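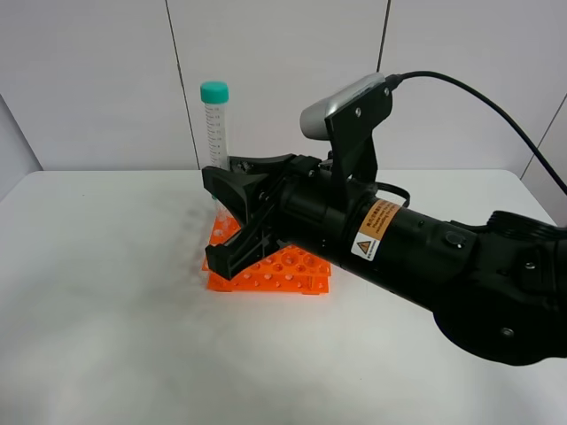 Conddale, October 11, 2020

4 min read

I had been promising myself a trip to the Gekholm open house ever since Amancay Insaurralde wrote to me in March, and I finally made the drive, all 80 miles of it, with a thermos of coffee and far too many questions. Amancay met me at the door and took me straight to the bench where they teach the arm to handle test tubes (she knows me well enough to skip the slideshow!).

The job sounds like nothing at all. There's an orange rack full of round holes, a clear tube with a teal cap and printed graduations, and a black gripper with two fingers that has to close on the tube without bumping the rack. A person does it first by remote control, over and over, while the little camera on top of the wrist records along with the fixed one. They want 600 good runs before they train anything, and Nicanor Orellana, who does most of the driving, gets through 30 before he needs to rest his hands.

Then he let me try. Oh dear. I came in too low, with the bottom finger nearly down on the table in front of the rack, and froze there like a student driver at a stop sign. Nicanor told me to back off, look at the cap and forget my own hand, and on my fourth go I lifted the tube clean out and may have cheered a little. My run was thrown away, he said kindly, on account of all the wobbling.

We had lunch afterward in the Henríquez room, very good lentil soup, and I stayed an hour longer than I'd meant to. The next open house is at their Gramdale site, and Amancay has already put my name down.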